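May 11, 2020. Sim bench, Tralen cell

Going through the handling rules again before we freeze them for Grusetti. Rev 4 is too wordy, half of it is stuff the checker already catches. Trimming to what a person has to judge.

Limits: 184 scripted runs in the batch, 8 held back for hand review. Seed goes in the log header, every run, no exeptions. If the seed's missing the run doesn't count, I don't care how good it looked.

Approach rule (was 3.2): fingers fully open before the object comes between them. No contact on the way in. Stop, check clearance both sides, then close. Uneven gap is ok at the stop, uneven gap at close is a fail. Wrist view gets saved at the stop, not after. 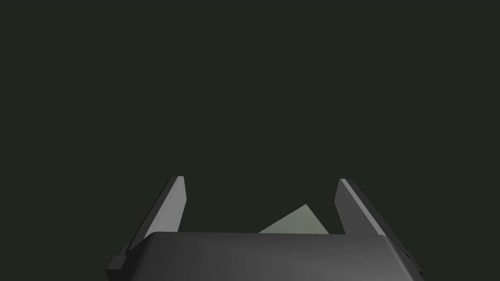

Wrist view, fingers open, green piece nearer the right finger. No contact.

Reworded to "clearance on both sides visible in the wrist view or the run is paused". Old wording said "adequate clearance" and Yang and Fondik scripts each took it a different way. Colour of the part is not to be used as a pass check, lighting defaults changed in September and that bit us.

Lift rule. One arm holds, the other stays open and empty untill the hold is confirmed. No handovers in this batch. Grip point gets written down in plain words (corner, edge, middle), not just coordinates. Corner grips allowed for light pieces only, and flagged. Anything with drawers or doors: note whether the moving parts are locked in the model. Tilt gets recorded, no limit set yet, need one.

Chest of drawers, left gripper on an upper corner, tilted, right gripper open beside it. Flagged corner grip.

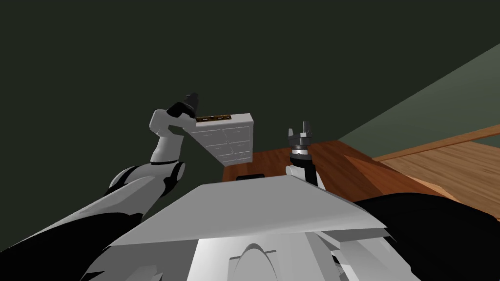

A-yeong Yeom thinks flagging is too soft and wants corner grips out of the standard altogether until there's a tilt number, because a flag that shows up on every second run stops getting read.

Fair. Left it as flagged for now, marked provisional. Do-yoon Ki to sign off or not.

To do: tilt limit, fix 3.2 in the template, rerun the 8.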